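Nemeo
June

Bedroom reset thread. I've been putting this room off for a month, so I'm doing it in stages to keep myself moving. Starting with the bed, then the washing, then the shelf.

First job was stripping the bed and getting the fitted sheet on. It's a big mattress and the back corner is against the wall, so I do that one first and work toward myself. If you leave the wall corner for last you end up lying across the bed trying to lift the mattress with one arm.

The sheet is a plain neutral from Flusura. I can't decide if the colour is beige, grey or khaki. It changes with the light. Whatever it is, it goes with the dark grey headboard and it doesn't show every bit of lint. 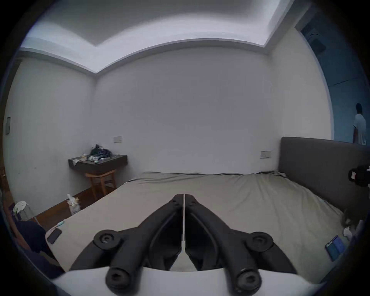
Sheet on, a few wrinkles left. Phones still to move, shelf still to sort.

The shelf is the real problem in this room. It's a floating one and everything lands on it. Cables, small boxes, things out of pockets. I'm giving the cables 3 piles: use every day, use sometimes, no idea what it's for. The last pile goes to e-waste.

The light wooden stool stays under the shelf. I tried it at the foot of the bed for a while and kept walking into it. The tissues are on the floor for now and will go up on the stool once I've wiped it down.

Floor is dark wood, so dust shows up straight away. I'll vacuum at the end, after the folding. I used to vacuum first and then shake out clothes over it.

Now the washing. I fold on the bed because it's the biggest flat surface we've got, and it means I have to finish before I can go to sleep. Shirts get laid out flat and smoothed with my hands, sleeves in, then folded in half and in half again. Nothing fancy.

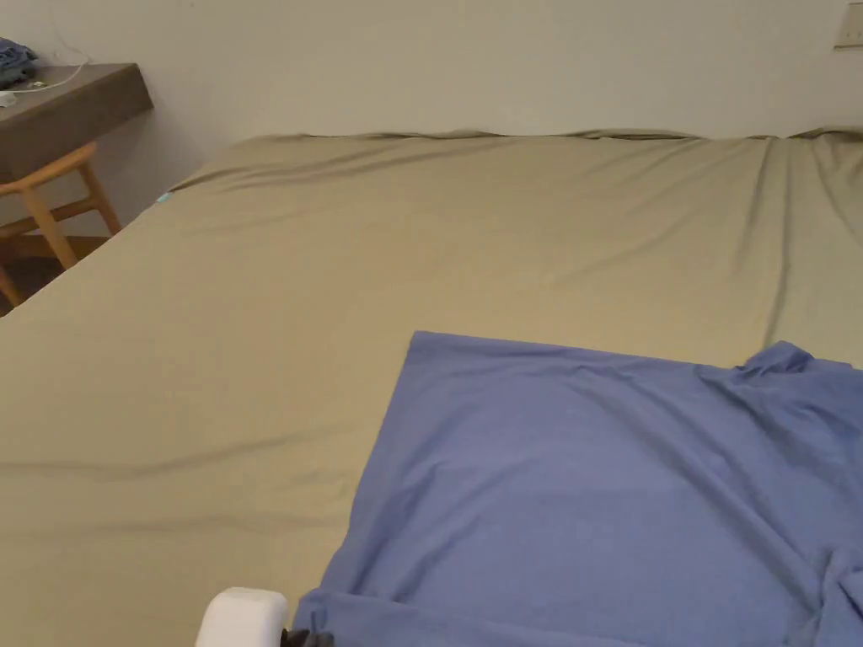 Do you need to iron cotton T-shirts if you fold them this way?
I don't bother. If they're smoothed out by hand soon after they come off the line, they're fine to wear. I only iron collared shirts.

Jeans and anything heavy go at the bottom of the pile, T-shirts on top. I put them away one pile at a time. Carrying the whole lot at once is how I end up refolding half of it in the hallway.

Someone asked about the fitted sheet itself. It's cotton, 200 thread count. I had a 1000 thread count set from Plandunent before this one and found it too warm in summer and slow to dry in winter. I wouldn't go back.

Still on the list: sort the cables, wipe the shelf, dust the headboard with the brush attachment, vacuum under the bed. Then the quilt cover goes on, and I'm having a cup of tea before I start on that one. Will post the shelf tonight if I get it finished.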